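News from the studio: healed work and touch-ups

In June we start a new habit at Pirkent. Every client who gets a tattoo from us can come back one time for a free touch-up, if the visit is between 6 weeks and 9 months after the first session. Before, we decided this case by case, and it was not fair for the people who are too shy to ask.

Please do not come earlier. Fresh skin looks shiny and a little cloudy, and many clients write to us in this time because they worry the lines became weak. Usually the skin only needs to finish its work. Wash it with plain soap, keep the cream thin, and stay out of the pool.

Fingers and feet are a different matter. Ink falls out there very often, also when the artist did everything well, so for these places we ask $30 for the second visit. Our friends at the Didby studio do the same.

For large pieces, like a full sleeve, the touch-up is included in the last session and you do not need to book it. For cover-ups, please send us a photo in daylight first.

The Cordeiro aftercare cream is again at the front desk. We ordered 100 small tins, and they also have it in our second shop in Erkow.

Booking for touch-ups is by email only, mornings are the easiest.

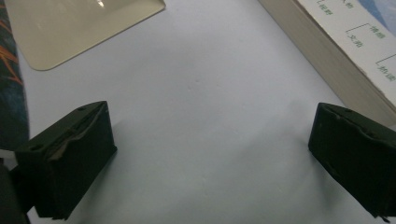

One client wrote back the same evening that her wrist piece is already ten months old, and she asked if we can still look at one letter that healed too light.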